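Does Wall Color Change How We Feel About a Room?
Term Project Report, Environmental Psychology
Brustum College
4/11/26

Why we picked this

Our group started with an argument. Half of us loved studying in the Heywood building and the other half would walk all the way across campus to avoid it, and when we tried to work out why, everyone kept coming back to the paint. Heywood is the building where each floor got its own color. Drevley, next door, is off-white from top to bottom. The rooms are close to the same size and the furniture came from the same order, so we had something close to a ready-made experiment sitting there waiting for us! We got pretty excited.

Our question was simple: do students describe a room differently depending on the color of its walls, and do they stay in it for longer?

What other people have found

There is a lot of writing on color and mood and much of it does not agree. The best known story is about a certain bright pink that was painted in holding cells because it was supposed to calm people down. Early reports made it sound amazing. Later tests were a lot less sure, and some found no calming effect at all. Blue is often called good for focus and red is often called good for careful checking work, but those results seem to depend a lot on the task and on how strong the color is (a pale red and a fire-engine red should really not be sharing a name).

One thing that came up again and again in our reading is that color has three parts: hue, lightness and how strong or grayish it is. A lot of older studies changed all three at once. So if people liked the blue room better than the red room, it might only mean they liked the lighter room better. We did not have a way around this because we could not repaint anything, but we did write down how light each wall looked next to a printed gray scale.

How we did it

We used 6 rooms, four in Heywood (pink, yellow, pale green, blue) and two in Drevley (both off-white). Over two weeks in October we left paper cards by the door of each room with a pencil on a string. Each card asked the person to rate the room on how calm, how warm and how roomy it felt, on a scale from 1 to 7, and to write the time they came in and the time they left. At the bottom was a blank line for anything else. We got 75 usable cards back, and another 11 that we had to throw out because the times were missing or the person had circled every number.

The cards never mentioned color. We wanted to see if people would bring it up by themselves, and they did, which was one of the best parts of the project.

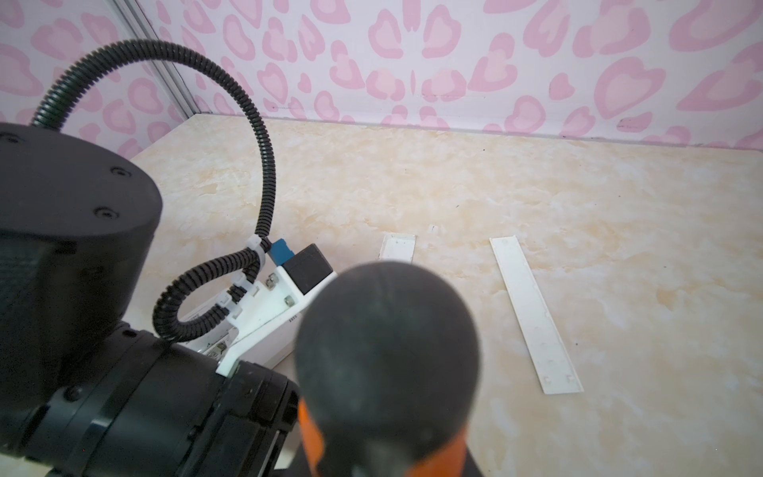
Figure 1. The pink wall.

What the cards said

Warmth gave us our clearest result. The pink and yellow rooms both scored well above the rest, and the off-white rooms came in last. We checked the room thermostats each afternoon and they were all set the same, so we think people were mostly answering about the feeling of the place. One card from the yellow room just said "toasty" with a little sun drawn beside it.

Calm was messier. The pale green room had the highest average, and pink had the widest spread of any room on any question. People gave it a 7 or they gave it a 2 and hardly anyone was in the middle. The comments were split in the same way: "like being inside a peach" (that person gave it a 7) and "feels like a dentist for children" (that one did not). If pink is supposed to calm everybody down, our cards do not show it.

For roominess the off-white rooms finally won something. This fits what we read about light walls seeming to sit farther away. The blue room scored lowest here, and it was also the darkest on our gray scale, so we can't say if that was the blue or the darkness.

Then there was time. We expected people to stay longest in the rooms they rated as calm, and they didn't. Length of stay had almost nothing to do with any of the ratings. The longest stays were in one of the Drevley rooms, and when we read the comments the answer was right there: it has the most outlets. We laughed, and then we felt a bit silly for not writing down the outlets before we started.

Problems

People chose their own rooms. Somebody who hates pink is not going to sit in the pink room for an hour and fill in a card about it, so our ratings probably lean kinder than they should. The rooms also face different ways. The yellow one gets the afternoon sun and the blue one looks out at the Wendside parking deck, and that alone could explain some of the warmth scores.

We also wish we had asked whether the person had used the room before. A few comments made it clear that they were regulars, and a regular may have stopped noticing the walls a long time ago.

What we would do next

We would love to run this again with lamps or big fabric panels so that one room could be changed while everything else stayed put. Same chairs, same window, same outlets, different color each week. We would also split people up by chance and tell them where to sit. About half of our comments mentioned color with no prompting, so there is plainly something there to study, and we'd like to keep the blank line on the card because it taught us more than the numbers did.

The blank cards, the full table of ratings and our gray scale readings are in the folder we handed in with this report. The gray scale sheet has a coffee ring on it but all of the readings can still be made out.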